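Sorting toy bricks and plush into clear bins – how do you keep it going?

Home / Family / Tidying and Storage

Posted by Vittoria Sala, 16/01/2020

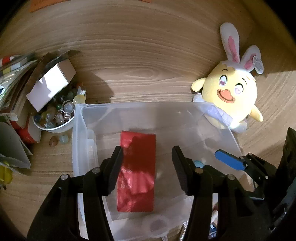 I've finally given in and bought a set of clear plastic bins for my two children's toys, after years of one enormous wicker trunk that swallowed everything and gave nothing back. The idea is that they can see what's inside without tipping the lot out on the rug. So far we have a bin for hard things like blocks and cars, and the soft toys are waiting on the table while I decide what to do with them, the Easter chick included (he has bunny ears and hearts for eyes and is very much loved, so he can't just go up in the loft until spring).

My trouble is this. Do I sort by type, which makes sense to me, or by child, which makes sense to them? And should soft toys go in plastic bins at all? My mother says they go musty with a lid on and ought to be in a cotton bag. We're in a fairly small terrace in Wistasik and the toys live in the same room we eat in, so whatever I choose has to look passable at supper time. I'd also love to know if anyone has a way of labelling clear plastic that a four-year-old won't peel off by lunchtime. I've tried paper labels with tape and they lasted one morning.

Thank you in advance, and sorry for going on!

3 replies

Ok-hee Cho

Hello Vittoria, and welcome to the clear bin club! We went through all this when my youngest was three and I do sympathise about the trunk, ours was a blanket box and I found a whole satsuma in it once.

I'd go by type for anything hard and by child for anything with a face. Blocks are blocks and mine never minded sharing them, but put somebody's rabbit in with somebody else's bear and you'll hear about it at bedtime. So ours went: one bin for building things, one for vehicles, one for play food, and then a soft toy bin each. If a bin won't hold all the teddies, the child picks which ones stay downstairs, and the others live on the bed. We swap them over when people get bored, usually in August when they've been indoors with the rain for a week.

About the mustiness, your mother has a point but I wouldn't worry too much. Make sure the toys are properly dry before they go in and leave the lid off. We put the lids away under the stairs and I don't think we've used them since, except when we moved house. Give the bins a wipe with a damp cloth and a drop of washing-up liquid every so often, and let them dry upside down on a towel.

For labels, stick them on the inside facing out. It sounds daft but little fingers go for the outside edge every time. I drew pictures on card (my cars are terrible, the children were very polite about them) and taped all four sides down flat against the plastic. You may have to redo them after washing. Good luck, and do let us know where the chick ends up – he sounds like he deserves a good spot.

Abhishek Semwal

Cotton bag for soft toys, hang it on the back of the door. Bins for the rest. Don't buy the very deep ones, the small bits all sink and you're back to tipping it out.

Kyung-hwa Han

I agree with Ok-hee about leaving the lids off, though ours do have to go on because of the cat, and the toys have been fine.

One thing I'd add is to keep one bin nearly empty. We have one on the end of the table for whatever's been left out, and before supper everyone puts their stray bits in it. Then it gets sorted properly after the washing up, or the next day if we're tired. It does mean the room looks decent while you're eating, even if the odd block spends the night in the wrong place. My son went through a phase of wanting only one toy in it at a time, so I can't promise it works with every child!

For labels I used a paint pen straight on the plastic. It comes off with a bit of scrubbing when you change your mind, so try a corner first.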